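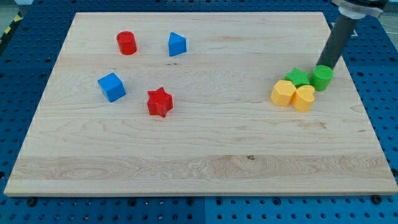
Word counts and the second draft

I keep a plain text log for every novel. Each line has the scene number, the word count going in and the word count coming out. The log for Tovar, my current draft, has reached the point where I can compare it with the last two books.

The first draft of chapter nine was 3035 words. After the second pass it was 1102. That is a larger cut than usual for me, and most of it came from one source: characters traveling to a place where the scene then happened. I had written the ferry, the road up from the harbor, the gate and the conversation at the gate. The scene starts at the kitchen table. Everything before it is gone, apart from one line about wet boots.

My current procedure for a second draft is as follows.

Read the chapter on paper without a pen. Write down, from memory, what changes in it. If I can't remember a change, the chapter is a candidate for merging with its neighbor. In Jesance this happened with 2 chapters in a row, and both ended up as a paragraph in the chapter that followed.

Next, mark the first line where someone wants something. Move the opening to within 200 words of that line. Sometimes the cut material holds a fact the reader needs later – a name, a debt, the layout of a house. I paste those into a separate file and place them one at a time, as late as the plot allows.

Dialogue comes last. I used to fix it first, which meant polishing exchanges that were later deleted.

I tried running the same procedure on a short story, Etora, in January. It did not work well. The story was nearly all approach, and removing the approach left a single exchange between two sisters with no weight behind it. I restored the earlier version and changed only the ending.

Chapter ten of Tovar is next. It opens on a train, and I already suspect the train.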